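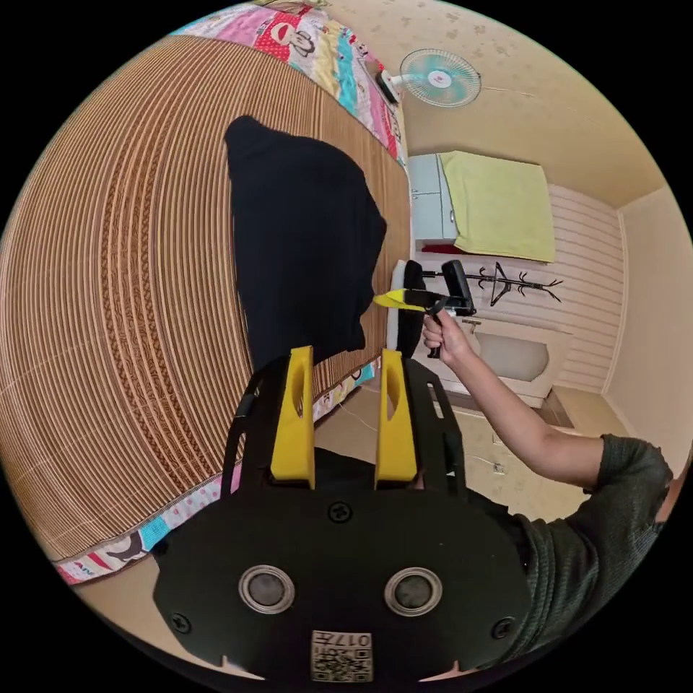
Woven summer mat on the bed: how do you keep it nice, and can I fold laundry on it?

Asked by Setareh Daneshvar
Bedding and Laundry, 1208 views

Hi everyone! I switched my bed over to one of those woven strip mats (tan and brown, with a patterned band down one side) and I am in love with it. My room gets stuffy and I've slept so much better since. I got mine from a little shop called Sosen and it came rolled up with zero care instructions.

Two things I can't figure out.

First, the bed is also my laundry table. It's a small bedroom and there's no other flat surface big enough, so all my folding happens right there. Black clothes especially, I seem to own nothing else! Smooth surface, easy to see the edges, it's great for folding. But will it snag knits? And could dark fabric leave color on the mat if it isn't completely dry?

Second, I keep my patchwork print bedding with it (pink and turquoise with cartoon characters, don't judge, it's cheerful). Should that go over the mat or under it? Under feels cooler but then the mat slides around.

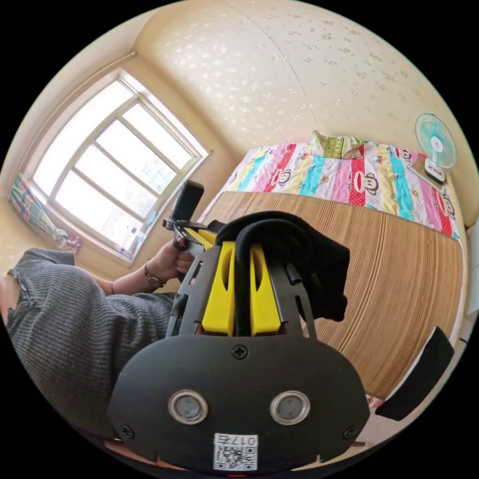 I fold pretty much every evening after work, so whatever the answer is, it needs to be something I'll keep doing. Thanks!

3 answers

Blandine Le Goff
Marked as helpful by 2 people

Oh, I love these mats, welcome to the club! I've had one on my bed every summer for years and fold on it all the time.

Snagging: run your palm over the whole thing, both directions, and then do it again with an old pair of tights over your hand. The tights will find any rough spot right away. Mine had a couple near the stitching and I took them down with a very fine nail file. Plain smooth cloth has never given me trouble. Ribbed or loose knits I lay down and lift up, I don't drag them.

Color: dry clothes, no problem. Damp black cotton, please don't! I left a wet T-shirt on mine overnight once and there's still a gray shadow by the pillow end. If you can't tell whether something is dry, feel the waistband or the hem, those are always last.

For cleaning I wring out a cloth as hard as I can, wipe along the strips (never across, it pushes crumbs into the gaps) and stand the mat up by an open window until it's dry on both sides. Keep it out of strong sun. When the season's over, roll it with the pattern facing out and tie it loosely.

As for the bedding, I go with mat on top, fitted sheet underneath pulled really tight. A grippy rug pad between the two stops the sliding, and you can cut it down with kitchen scissors. The Brunner one I have is thin enough that I can't feel it. Put the printed cover across the foot and you still get all that color in the room.

Behrouz Tehrani

put a towel down

Ladan Rahimi

Agree with Blandine on nearly everything, but I'd roll it pattern side in. Mine went the other way and the edge binding started to pull. Could depend on how yours is made, so look at which way it wants to curl and follow that.

One more for black clothes: lint! Anything that has been sitting on cotton bedding picks up fuzz, and on the bare mat it picks up much less. So push the covers to one end before you start. For T-shirts I lay them face down, sleeves in, sides in, then up from the hem in thirds, and they stand up in the drawer by themselves. It's so satisfying.

Comment from Setareh Daneshvar: The tights trick!! Found three rough spots in a minute, all on the side nearest the window. Ordering the rug pad tonight.

Comment from Saeed Mahmoudi: Does the rug pad leave marks on the sheet? Mine turned yellow under a different brand.

Comment from Blandine Le Goff: Not so far, but I take it out and wash it every month or so.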